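About Gekberg

Gekberg designs, assembles and supports two-arm tabletop workstations for schools, training centers and small research groups. The company was founded to serve customers who need dependable equipment for manipulation work and who do not have an engineering department to build it for them. We sell one main product, the Kilden workstation, together with the training, spare parts and service that go with it.

Our office, assembly hall and training room are located on a single site in Grirby. All workstations are put together and tested there before delivery. At present the company employs 44 people in assembly, software, customer training and field service. As of November 4, 2025, we have delivered 376 workstations, and every one of them remains covered by our parts supply commitment.

What We Offer

The Kilden workstation is supplied as a complete unit. Each order includes the table, both arms, the grippers, the control computer, the operating software and a printed manual. Customers provide a level floor and a standard power outlet. Our technicians carry out the installation, check the arms through their full reach and remain on site until the customer's own staff have run the first exercises.

Customers may choose between purchase and a lease with a term of 3 years. Leased workstations receive the same service as purchased ones. At the end of the lease, the customer may buy the unit, extend the agreement or return it to us. Returned units are rebuilt in our assembly hall and offered at a reduced price, clearly marked as rebuilt.

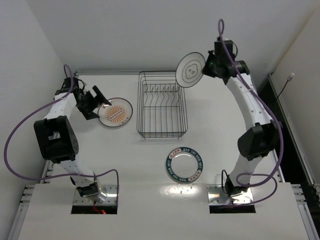 The Kilden workstation is delivered with a library of practice tasks drawn from everyday household and kitchen work. Tasks are grouped by difficulty, and each has a written goal, a list of objects and a scoring sheet. In the dish rack task, the objects are a wire rack with upright dividers and round plates with different printed designs. The task asks an arm to grip a plate by its edge and hold it tilted upright, as the right arm does with the plate that carries a cloud-shaped outline, while the others lie flat on the table. Thin, clear plates are demanding objects for both the gripper and the software, and many instructors use this exercise as a final assessment. The current library contains 574 tasks. New tasks are published every April and are provided without charge to all customers with an active service plan.

The Stanciu Service Plan

The Stanciu plan is our standard service agreement. It covers a yearly inspection, replacement of worn gripper fingers and cables, software updates and telephone support during business hours. Inspections may be carried out at the customer's site or at our own. Schools may schedule the inspection during a vacation period so that teaching is not interrupted.

Repairs outside the plan are quoted in writing before any work begins. Parts are kept in stock for all versions of the workstation, including those we no longer sell.

Training

We hold introductory and advanced courses in our training room. The introductory course is intended for teachers and laboratory staff with no earlier experience of robot arms. It covers safe operation, daily checks, guiding the arms by hand and recording a task from start to finish. The advanced course deals with writing new tasks, comparing results between groups and connecting the workstation to the customer's own software.

Participants receive a certificate upon completion. Course materials may be copied for use within the participant's own institution.

Our Approach to Safety

All workstations leave our site with an emergency stop control and preset speed limits. The limits can be changed only by a registered supervisor. We ask each customer to name at least one such supervisor before installation, and we provide the required instruction as part of delivery. Reports of faults or unexpected movement are reviewed by our service department, and the customer receives a written reply.

Visits and Inquiries

Schools, training centers and companies considering a workstation are welcome to arrange a demonstration in Grirby. Visitors may bring objects of their own to try with the arms, provided that these are dry, unbreakable or easily replaced. Requests for demonstrations, course dates and price lists should be sent through the contact form on this site. Existing customers should include the serial number of their workstation in all correspondence.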